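Wancombe Linen and Garment Services
Minutes of the equipment review meeting
Date: 29/05/2021
Place: Upstairs meeting room, Wancombe
Chair: Floarea Moldovan
Minutes: Teodor Lis
Also present: day shift lead, night shift lead, maintenance, accounts, returns desk
Apologies: transport

1. Minutes of the last meeting

Accepted with one change. Under item 4 the words "the team agreed to rent the Selard unit" should read "the team agreed to look at renting the Selard unit." The chair asked that the old version be taken down from the notice board.

2. Matters arising

The second press is back in use. Maintenance still has the old gasket and would like to know who wants it. No takers.

The sign for the loading door has been ordered. Accounts asked why it was ordered twice. Teodor Lis will cancel one.

3. Selard folding arm: where things stand

Floarea Moldovan went over the offer for those who missed the April meeting. Bratu, the dealer, is offering the Selard arm on a nine-month rental with an option to buy. The rental covers the arm, the gripper with its wrist camera, the folding software and two site visits. It does not cover the table, the guard rail, spare finger pads or any visit after the second one.

The chair reminded everyone that the question is narrow. We already have a flatwork folder that does sheets and towels well. The Selard arm is being looked at for the returned T-shirts and work shirts that come out of the bins in a heap and are now sorted and folded by hand at the returns desk.

The night shift lead asked if the dealer had ever been told what our bins look like. The chair said yes, in writing, and that the reply was a brochure.

4. The claims in the brochure

Teodor Lis read out the main points from the brochure and the dealer's cover letter. Comments were as follows.

"Folds any garment from any starting position." Returns wanted to know what "any" means. The small print on the back page leaves out hooded tops, anything with a zipper, and anything inside out. That last one covers a good part of what comes in on a Monday-type load after a long weekend. Accounts said a product that folds any garment should not need a back page.

"Learns your stock." The letter says the arm can be taught a new type of item from 100 recorded folds. It does not say who does the recording. Maintenance phoned Bratu before the meeting and was told the customer does it, using the hand controls. The day shift lead pointed out that her people would be folding shirts slowly with a robot so that the robot could later fold shirts slowly without them.

"2000 items per shift." The letter does not give the length of a shift. It also does not say whether the items start flat or in a heap. The chair has asked twice. Teodor Lis noted that the only speed test in the pack was done with identical white shirts laid out flat, and said he would not accept that figure as having anything to do with us.

"Gentle on fabric." No one had a view either way. Returns would like to see finger pads after a month of real use, and not new ones in a box.

5. Dark garments and printed garments

This item took the longest. A large share of the shirts we handle are dark, many with lettering on the front. Returns raised the worry that a camera close to the cloth has little to go on when a dark shirt is rolled up on itself, and that the lettering may be read as an edge.

The wrist camera view of a lettered shirt was passed around.

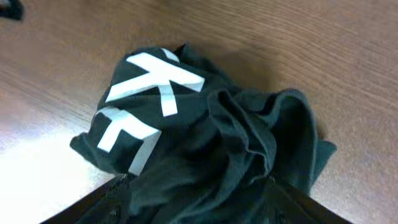

Item 5. Wrist camera view: dark green shirt, bunched, with the K and F of the print showing sideways.

Maintenance said the white letters are the clearest thing on the shirt and that he could not tell where the cloth stopped and the gripper started at the near side. The day shift lead said the ruffled part on the right could be a hem or a neckline and she would have to pick it up to know. She handles these all day. The dealer's letter says the software "finds the collar first." Several people asked to see it do that on a shirt in this state.

The night shift lead took the other side for a while. He said a person starts by grabbing a bit of shirt and shaking it out, and there is no reason the arm could not do the same, given time. The chair agreed that it might. Her point was that the rental is priced as if it already does.

There was also a short talk about glare. The lower left of the table shows almost white where the light catches it. The letter says the unit "works in all lighting." Maintenance thinks a matte top would be cheap to try and would like it done before any trial here, so that the dealer cannot blame the table afterwards. Agreed.

6. Reference from Bresidano

Bratu gave one reference, the hotel laundry at Bresidano. Floarea Moldovan spoke to the manager there by phone. He was polite and fairly happy with the arm. On being asked, he said they use it for pillowcases. He had not tried shirts and did not plan to. He also said the second site visit was used up on a cable.

The chair does not count this as a reference for our purpose. She has asked Bratu for another customer who folds mixed shirts. No answer yet.

7. Cost

Accounts would not put a saving in the minutes, as the only numbers to hand are the dealer's. She did list what is missing from the quote: the guard rail, the table, power to that corner, staff time for the recorded folds, and pads. The quote also has the option price "to be confirmed at month nine." Accounts said she would not sign anything with that line in it and the chair said she would not be asked to.

The day shift lead asked that staff be told plainly what the trial is for, if there is one. There has been talk at the returns desk about jobs. The chair will speak to both shifts herself.

8. Decision

No rental at this stage. The offer is not turned down, but the team will not go further on the papers we have. Bratu will be told that we will think again after a full run at our own table, on these terms:

– shirts picked by our returns desk, straight from the bin, dark and printed ones included
– no one from the dealer to touch or straighten a shirt once the run has started
– every failed fold counted as a failed fold, including those the arm gives up on
– our clock, and the whole shift, breaks and restarts included

The night shift lead thought the second point would be enough to end the conversation. The chair said in that case it would have saved some money.

9. Actions

Floarea Moldovan: write to Bratu with the terms in item 8. Ask again for shift length and starting position behind the speed claim. Talk to both shifts.
Teodor Lis: cancel the extra sign. Correct the last minutes. Keep a copy of the brochure, back page included.
Maintenance: price a matte tabletop and a guard rail. Throw out the gasket if still unclaimed.
Returns desk: put aside a bin of mixed shirts for the run, and leave it as it comes.
Accounts: list of missing costs to the chair.

10. Any other business

The kettle upstairs trips the breaker when the small press is on. Maintenance knows.

The next meeting will be called when Bratu replies.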